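Getting tea stains and rust marks off a white glass table top?

Asked by Zarwood in Cleaning & Laundry
20 April 2022
2 answers

Need help before the weekend, family coming. We have a low table, white glossy top, sits in front of the sofa and takes all the tea and snacks in this house. It looks ok from across the room but get the light on it and its all smudges and water marks. Also little rust colored spots, mostly along one edge, and those are what's bugging me. Window spray does nothing to them. Dish soap, nothing.

Tea things and Kurkure out on it, both of these:

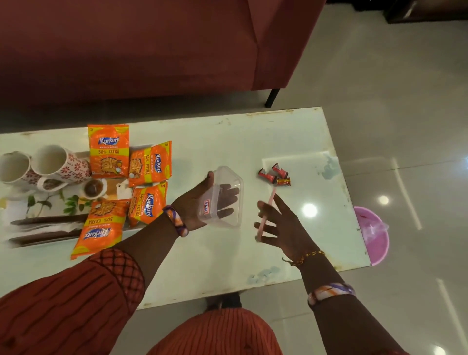
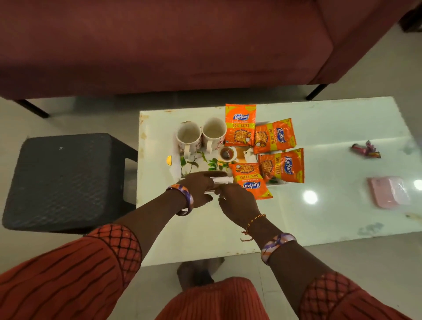
Donnie Gunn
Are the spots on top of the glass or under it? Figure that out before you buy anything. Drag a fingernail over one. If you feel a bump its sitting on top and it'll come off. If its totally smooth look at it from low down, sideways, and see if the spot seems deeper than the surface. A lot of these tables have the color painted on the underside, and if water got in at the edge you can scrub all year and never touch it.

Zarwood (asker)
Did the fingernail thing. Most of them I can feel, kind of gritty. Two by the corner are smooth so maybe those are underneath?? Table cost 3,000 secondhand so not the end of the world but I like it.

ANSWER 1
Marnard, 14 helpful votes

Ok had the same table more or less. Do it in this order, don't skip ahead.

Clear everything off, tray too. Wipe with a damp cloth first to get crumbs and salt off. Snack dust is gritty and if you rub it around dry you get fine scratches, ask me how I know.

Then warm water, drop of dish soap, soft cloth, whole top. Dry it right away with a second cloth. Don't let it air dry, thats where half the water marks come from.

Water marks that are left: white vinegar and water, half and half, on the cloth and not sprayed on the table. Sprayed stuff runs to the edge and gets under. Leave the cloth lying on the mark a few minutes, wipe, rinse, dry.

Rust spots: lemon juice works if they're light. Dab it on, wait 20 minutes, rub with an old soft toothbrush, rinse. If still there make a paste of baking soda and water and go gently with a fingertip. Try a corner first!! Some tops have a coating and it'll go dull.

Dont mix vinegar with bleach, ever. Don't use steel wool, it can leave tiny bits behind that rust and then you've got more spots than you started with.

The two smooth ones, leave them. Probably underneath. Put a coaster over them.

For the tea, the dried rings come up with plain warm water if you give them a minute. People attack them dry. No need.

Also check what's making the rust. Mine was a cookie tin with a wet bottom, sat in the same place for all of August. Could be a metal trivet, plant stand, anything. Clean the top and put the same thing back and you'll be asking again next month.

Comment from Liem: on the vinegar, rinse it twice. Once left a streaky film on mine and I thought I'd wrecked it. Second rinse fixed it.

Comment from Zarwood: what about toothpaste? my aunt swears by it

Comment from Marnard: white paste only, not gel, and only on glass you dont love. Its an abrasive. I'd do the baking soda.

ANSWER 2
Sivine, 2 helpful votes

just get a tablecloth lol. or one of those clear plastic covers cut to size, mine has been on 19 months and nothing gets through. you do have to lift it and wipe under it sometimes, water gets trapped

Comment from Donnie Gunn: Trapped water is how you get marks in the first place. If you go with a cover make sure the top is bone dry when it goes on.

Comment from Sivine: fair

UPDATE from Zarwood
Lemon got most of the gritty ones on the first go, did a second round on the stubborn ones by the edge. Faint shadow left on one of them but you have to hunt for it. Smooth ones didnt budge so yeah, underneath. Vinegar on the water marks worked, rinsed twice like Liem said. Smudges are back already but thats just us. Marking answer 1. Does anyone know if you can seal the edge of the glass so no more water gets in, or is that a new question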